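### 3.2 Dough preparation and proofing

All loaves were made from a single enriched dough formula. Flour, milk, butter and egg were weighed on the day of baking, and the yeast was supplied by Seidel in one batch. Doughs were mixed until smooth, divided into 3 groups, and left to rise in covered bowls. The first group was shaped after one rise and the second after two. The third was held overnight in a refrigerator before shaping.

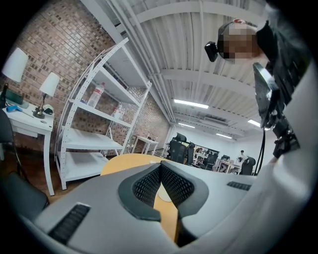

Loaves were baked in an Okeck deck oven until the center of the crumb reached the target set in Section 2. Crust color was scored after cooling, using the Undance chart. Loaves that split along the side were kept in the sample – removing them would have hidden a fault that home bakers often meet.

The overnight group gave the most even crumb, and 70 percent of its loaves were rated "soft" or "very soft" by the tasting panel. The group with two rises scored slightly lower for texture but higher for aroma. Differences in crust color were small. 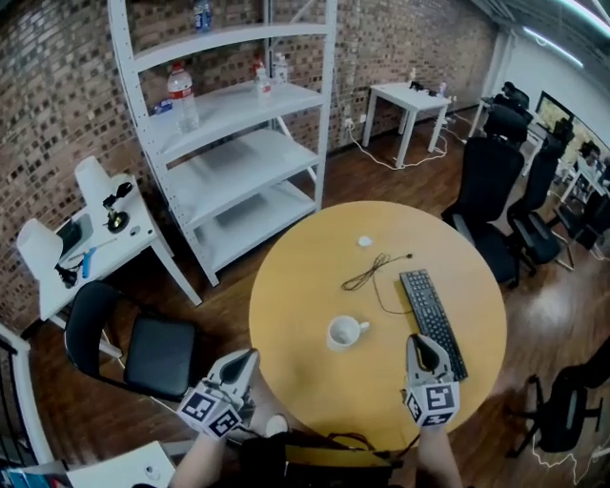 **Figure 2.** Round table with keyboard, mug and cable; a hand-held gripper on either side.

Storage results followed the same order. Loaves from the first group became firm soonest, and by March the trial had been repeated at the Ciketti test kitchen with a similar outcome.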